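Workplace Health | Kitchens and Shared Spaces
Last updated: February
By Margaux Huet

Dishwasher rinse temperatures in staff kitchens

The building services group has finished its review of the dishwashers in the shared kitchens at the Zonetti and Fiadzo buildings. Over the review period the machines logged 2309 cycles. Of these, 351 ended with a final rinse below the set point, nearly all on the ground floor at Fiadzo, where the dishwasher shares a hot water branch with the showers.

The short rinses cluster between 7:30 and 9 a.m. Delali Agbeko fitted a logger to the branch and recorded a clear drop in supply temperature whenever two or more showers were running. The booster heater in the machine is sized for a warm feed and can't make up the difference in the time allowed by the short program.

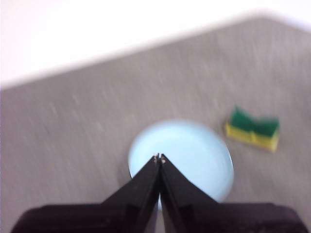 Changes to the programs

The short program has been locked out on the ground floor until the branch is re-piped. The standard program holds the final rinse until the set point is reached, so a cycle started during the morning peak may run about 9 minutes longer than the panel indicates. Opening the door during the hold cancels it and the load must be run again.

Rinse aid dosing has been lowered by one step on all machines. The earlier setting left a film on glassware, which several people had reported as detergent residue. Hardness readings at both buildings are low enough that salt isn't required.

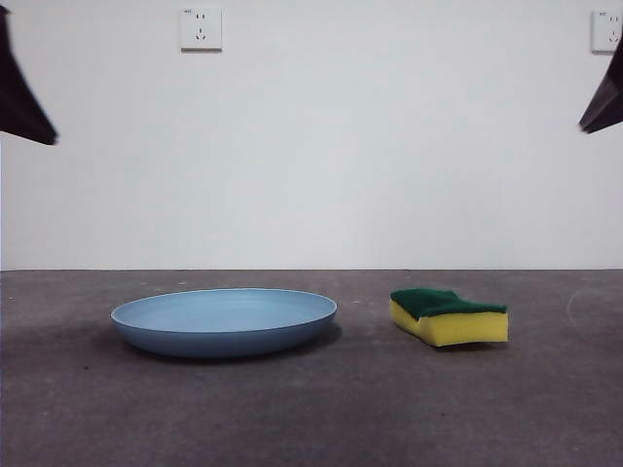
Grey work surface against a white wall.

Loading also affects the result. Plates should face the centre of the lower rack with a gap between each one. Bowls nested on the upper rack shield each other from the spray arm and come out with food on the inner rim, whatever the rinse temperature.
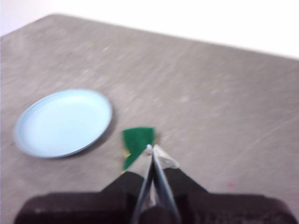 Filters are to be cleaned at the end of each day by whoever is rostered for the kitchen. Lift out the cylinder, rinse it under the tap and seat it again with a quarter turn clockwise. A cylinder that isn't fully seated lets debris into the pump, and both pump faults at Zonetti were traced to this.

Pipework quotes are being sought. Faults should be logged under kitchen equipment, with the machine number and the time of the cycle.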